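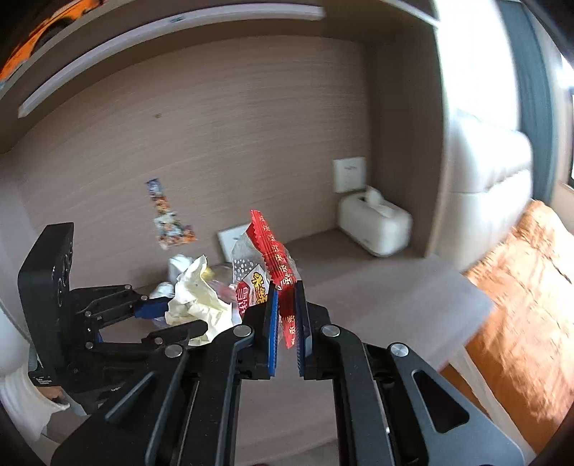 So I finally sat down and read the privacy policy for Skarken, the photo-sharing app my whole family has been on for years. All of it! It took me most of a Sunday and two pots of coffee, and I still don't know what a "trusted measurement partner" is.

What I do know is that the list of them runs to 294 companies (yes, I scrolled to the end), and the off switch is three menus deep under a heading called Comfort. Comfort!

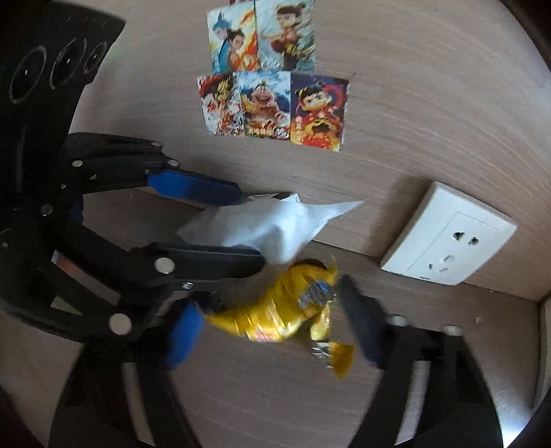

**Hawthorne, Friday, August 21, 2026**

I asked for a copy of my data and it came this morning. There's a folder of "inferred interests" in there with boats, divorce law and toddler shoes. I get seasick, I'm happily married and my youngest is in college, so good luck to whoever paid for that.

My friend Consuelo Carrillo sent off for hers too and she's still waiting. If you've gotten yours back, tell me in the comments what they think you like. I'm leaving my account up until December, mostly for the baby pictures my cousin posts, and then I'm done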